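Roupa colorida que desbota: o que funciona e o que só dá trabalho

Toda casa tem uma peça de cor berrante comprada num dia de otimismo. Na minha é laranja, custou 27 reais numa liquidação da Rosales e já tingiu duas toalhas, um pano de prato e a fronha preferida de alguém que prefere não tocar no assunto. Depois disso comecei a levar a lavanderia um pouco mais a sério. Seguem as dicas que sobreviveram ao uso, sem ordem de importância.

Teste antes de confiar

Molhe um cotonete ou um retalho branco, esfregue na costura interna da peça e espere secar. Se o branco voltou com cor, lave separado nas primeiras vezes. A etiqueta costuma dizer "lavar com cores semelhantes", conselho excelente para quem tem seis camisetas laranja.

Vermelho, laranja, azul-marinho e preto são os suspeitos de sempre. Verde-escuro se comporta bem até o dia em que não se comporta.

Vinagre e sal: a lenda

Minha avó jurava por um punhado de sal na primeira lavagem. A vizinha dela jurava por vinagre, e as duas passaram a vida discordando por cima do muro. Testei os dois, em baldes iguais, e as duas águas ficaram cor de suco. A maior parte da roupa de hoje é tingida com corantes que não dão a mínima para o seu tempero. O vinagre branco ainda serve para tirar resto de sabão (meia xícara no último enxágue). Só não misture com água sanitária, nunca, nem um pouquinho: a mistura solta um gás tóxico.

Água fria, pelo avesso, sem drama

Vire a peça pelo avesso. O atrito desgasta a superfície do tecido, e é melhor que desgaste o lado que ninguém vê. Água fria resolve quase tudo, menos gordura, que pede uma gota de detergente de louça esfregada na mancha antes de ir para a máquina.

Quanto ao sabão, metade do que você usa provavelmente já basta. Uso o líquido da Suleo, pela razão pouco nobre de que a tampa dele não pinga.

Na mesa, antes do cesto

Separar roupa no chão é tradição nacional e péssimo para a coluna. Uma superfície lisa na altura da cintura muda a vida: dá para achar mancha, esvaziar bolso e abrir manga embolada antes que ela vire um nó dentro do tambor. Coloridos fortes de um lado, claros e beges bem longe.

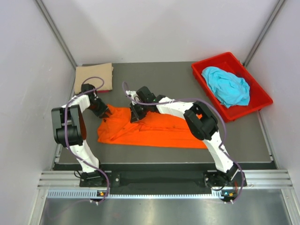 O laranja no centro da mesa e o pano bege dobrado mais atrás.

Os bolsos merecem um parágrafo próprio. Um lenço de papel esquecido rende uma tarde inteira catando fiapo. Já lavei recibo, palito de dente e uma chave de fenda pequena, que saiu limpíssima.

Não deixe o monte esperando

Roupa molhada esquecida na máquina ganha aquele cheiro de cachorro filosófico que nenhum amaciante disfarça. Se aconteceu, lave de novo, com menos sabão, e estenda logo. Programar o celular ajuda. Programar o celular e depois levantar da cadeira ajuda mais.

O monte de roupa seca também tem seus vícios. Malha amontoada vinca nas dobras, e a barra e os punhos são os primeiros a ficar com cara de segunda-feira. Sacuda cada peça duas vezes, segurando pelos ombros, e dobre enquanto o tecido ainda estiver macio do varal.

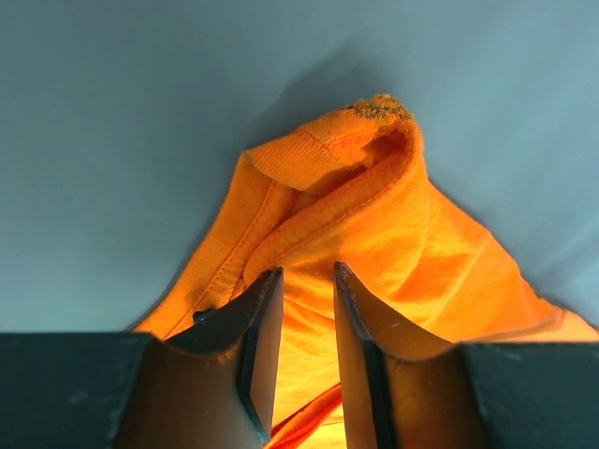

Secar à sombra

Sol direto desbota cor forte com uma eficiência que o fabricante do corante invejaria. Estenda à sombra, com vento, pelo avesso. Camiseta se prende pela barra, com o pregador perto da costura lateral, para não ficar com duas orelhinhas nos ombros.

Sobre pregadores: os de madeira marcam menos, mas mofam se morarem no varal. Os de plástico da Kostley aguentaram um verão e depois começaram a se desfazer na minha mão, um por um, como biscoito.

Se já manchou

Não seque. Calor fixa a tinta alheia com carinho. Encha um balde com água fria e alvejante sem cloro, na dose da embalagem, e deixe a vítima de molho pelo tempo que o rótulo permitir. Confira, enxágue, repita se for o caso. A fronha saiu disso num tom pêssego que hoje defendo em público como escolha decorativa.

Lenços que capturam cor, como os da Dreren, ajudam em cargas mistas. Saem da máquina cinza-rosados e dão uma satisfação meio esquisita. Não fazem milagre com jeans novo.

Dobrar ou pendurar

Malha se dobra. No cabide ela cede com o próprio peso e ganha um pescoço que não era seu. Algodão mais encorpado aguenta o cabide, desde que ele seja largo. E guarde tudo completamente seco, inclusive o cós e as costuras grossas, que mentem: parecem secos e estão úmidos por dentro.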